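Kandus to Retire the Junk Drawer, One Compartment at a Time

CLUSLOW, 1 Nov 2025 -- Kandus, the household storage company best known for a bread bin that outsold its own bread, today announced the Flirkatness, a divided tray meant to take over from the kitchen drawer in which most families keep dead batteries, foreign coins and the key to something.

The Flirkatness goes on sale in Cluslow this month for $19. A first run of 3000 trays has been made, which the sales department calls ambitious and the warehouse calls in the way.

The tray grew out of a September survey in which Kandus asked 557 households to empty one drawer and write down what they found. Rubber bands led the list, followed by takeout menus, several from restaurants that have closed. Respondents were also asked what they had been looking for when they last opened the drawer. The most common answer was "scissors." The second most common was left blank.

"People kept apologizing to us for their drawers," said Neusa Miranda, head of product at Kandus. "One man sent four pages and a note asking us to keep it from his wife. We took that as a sign of demand."

Early versions came with printed labels. These were dropped after home trials, when testers put whatever they liked under "Stamps" and then complained that they couldn't find their stamps. The finished tray has no labels, no lid and no app. An app was discussed at length.

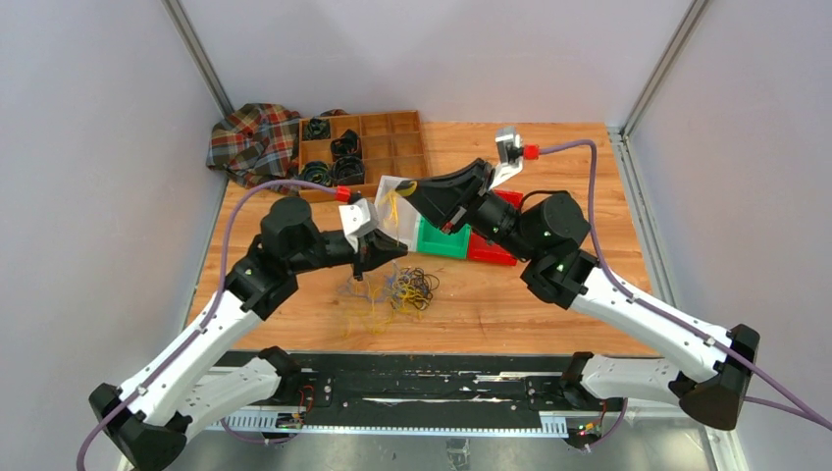

Photo: Maiara Magalhães / Kandus

Square compartments were chosen over round ones after a debate that Lucimara Sales, who runs the design studio, describes as "longer than the tray deserved." Round compartments leave gaps between them, and gaps, she said, are where paper clips go to retire.

To mark the launch, Kandus will hold a drawer amnesty at Vasconcelos, the hardware store on Cluslow's main street. The first 300 visitors who bring in a bag of unsorted odds and ends will get $5 off a tray and the use of a long table to sort things out. Unclaimed keys will stay on a hook by the register until the end of the year.

"I expect to keep most of them," said store owner Nest Bevan.

Kandus makes storage goods for kitchens, hallways and garages. The company has no plans at present for the other drawer.

Press contact: Aušra Jaunzems, Kandus press office, Cluslow. Product samples are available on request -- please return them empty.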